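How to Add a Network Scanner in Windows When the Installer Can't Find It

If you have a flatbed or a sheet-fed scanner plugged into your router and Windows keeps acting as if it isn't there, this guide is for you! I set up a Previk 776 in my home office in October and it took me a whole evening the first time. The second time, on my wife's laptop, it took 19 minutes with a coffee break in the middle. Once you know the order of the steps it is a really pleasant little job, and having a scanner that any computer in the house can use is wonderful.

The screens I mention are from Windows 11. Windows 10 has nearly all of the same options, just in slightly different places.

Before you start

Make sure you have an administrator account on the computer. You'll also need the login for your router (often printed on a sticker underneath it) and a network cable if your scanner is wired. Turn the scanner on and leave it alone until it finishes warming up. Mine makes a racket for a while and then settles down.

If you already tried to install the scanner and it failed, remove the old attempt first. Open Settings, go to Bluetooth & devices, then Printers & scanners, click the scanner's name and choose Remove. After that, open Installed apps and uninstall anything from the scanner's maker. Restart the computer. I skipped the restart on my first go and ended up with two copies of the same scanner, and neither one worked.

Step 1: Find the scanner's IP address

On most models with a small screen you can go to Menu, then Network, then Status or TCP/IP. Write down the address, which will look something like 192.168.1.40. On a scanner with no screen, log in to your router and look for a page called Connected Devices or DHCP Clients. The scanner may show up under its model name or under a string of letters and numbers. If you can't tell which one it is, unplug the scanner from the network, refresh the page and see which line goes away.

Now open a Command Prompt on your computer and type ping followed by a space and the address. Press Enter. If you get replies, great, the computer and the scanner can see each other and you're past the part where most people get stuck! If you get "Request timed out" or "Destination host unreachable", check that the two are on the same network. A laptop on the guest Wi-Fi usually can't reach anything on the main one.

Step 2: Give the scanner a fixed address

Routers hand out addresses for a limited time, so the one you wrote down might change next week and your scanner will drop off again. In the router settings, look for Address Reservation, Static Lease or something along those lines. Pick the scanner from the list and save. Some routers want you to type the MAC address by hand, and you'll find that on the scanner's status page or on the label at the back.

Turn the scanner off and on again, then ping it one more time to be sure it came back at the same address.

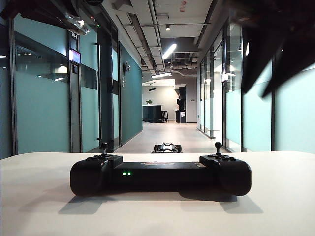
Step 3: Install the driver by itself

Go to the support page for your model and look for a download marked "Driver only" or "TWAIN/WIA driver". The big full package comes with a photo organizer, a shopping helper and who knows what else, and you can always add those later. My driver was version 3836, and the file name ended in that number, so it was easy to match against the list on the site.

Check that you're getting the right one for your system. Go to Settings, System, About and look at System type. Nearly everybody has a 64-bit computer these days, but if yours says ARM-based processor, you need a driver that mentions ARM. The ordinary one may run its installer all the way through and still leave you without a scanner.

Right-click the file and choose Run as administrator. When it asks how the scanner is connected, choose Network. Let it search. If it finds your scanner, lucky you, click Next and jump to Step 5!

Step 4: Enter the address by hand

Look for a small link that says "My device isn't listed", "Specify by IP address" or just "Advanced". On the Previk it's a gray button in the bottom corner that I looked straight past at least twice. Type in the address from Step 1 and click Search or Connect.

If that fails too, the firewall is the first thing I'd look at. Open Windows Security, choose Firewall & network protection, and see which network says "active" next to it. If it's the public one and you're at home, go to Settings, Network & internet, click your connection and change the profile to Private. Then run the search again. Please don't turn the firewall off and leave it off.

Rogério Coutinho, who looks after the computers at my old office, gave me another good tip: if you use a VPN, disconnect it while you install. Many of them block local devices, and the error message won't say a word about it. I use one called Berneo and it has a switch named "Allow local network" that now stays on all the time.

Step 5: Do a test scan

Windows has a free app called Windows Scan in the Microsoft Store, and it's perfect for testing. Open it, pick your scanner from the list, put a page on the glass and click Scan. I like to start at 300 dpi in color and save as a JPEG.

The first scan over a network can be slow to start. Give it a full minute before you cancel.

If the scan works here but your favorite program can't see the scanner, the program probably wants TWAIN and your driver only has WIA, or the other way around. Look in the program's preferences for Source or Scanner Interface and try the other setting.

Setting up a second computer

You can skip Steps 1 and 2 this time, as the address is already reserved. Copy the driver file to a USB stick, run it on the other computer and type in the same address. Only one computer can scan at a time on most home models, so if you see "Device busy", check whether somebody left the scan window open in another room. At our place I have 3 computers sharing the one scanner, and the "busy" message is nearly always my own doing.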